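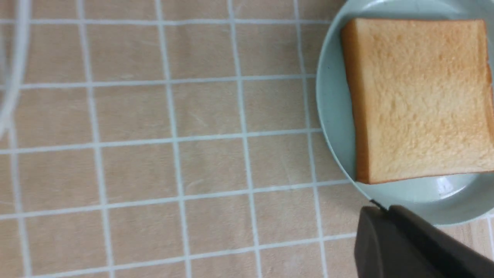
*Page last changed: Mar 5, 2023*

# Collecting and filtering wrist-camera demos for Findis

Findis is our imitation learning pipeline for tabletop picking. The policy sees the wrist camera and the joint state, nothing else. These steps cover recording a set, filtering it with Vik and training a first checkpoint. They assume the arm is already calibrated and the Flundotov driver is running.

## 1. Set up the table

Lay the cloth and tape it down at the corners underneath. Small wrinkles are fine. Put out one target object per episode and move it between episodes. Keep the overhead lights on and the blinds closed. The August set was recorded with the blinds open, and the policy trained on it did poorly after dark.

Check the live view before you start. The fingertips should be visible at the bottom of the picture. If they aren't, loosen the mount and tilt it.

## 2. Record

Start the recorder:

```
findis record --task pick --episodes 40 --max-seconds 18
```

Begin each episode with the gripper open and away from the object. Approach at a steady speed, close, lift and hold. Press the pedal to end the episode. If you bump something or hesitate for a long time, mark it with `x` and carry on. Don't delete it; Vik needs some bad episodes to set its threshold.

## 3. Filter with Vik

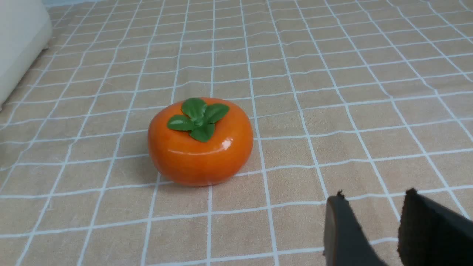

Vik scores each frame by how well the action that follows can be predicted from it, then drops stretches where the score stays low. Most of what it drops is the operator pausing in mid-approach. Frames like the one with the toy persimmon are usually kept, as the fingers are open, the fruit is clear of them and the direction to move is plain. Colour helps too: orange on tan cloth is an easy case, and a set made up only of easy cases will give you a flattering score. Mix in paler objects.

```
vik filter runs/pick --keep 0.8
```

Look through the rejected clips by hand the first time. If good grasps are in there, raise `--keep` to 0.9 and run it again.

## 4. Train and test

```
findis train runs/pick_filtered --steps 1000
```

That is only enough to check that the loss goes down and the arm heads toward the object. For a usable policy, leave `--steps` out and let it run to the default in the Bustach config file. A full run takes 45 minutes per object on our workstation.

Test with the object in positions you didn't record. Log failures by type (missed, slipped, knocked over), using the same labels as the earlier sets so the results can be compared.

## Known problems

- Flat items such as bread on a plate need a lower approach angle. Record them as a separate task.
- Vik fails without a message if an episode has no pedal event.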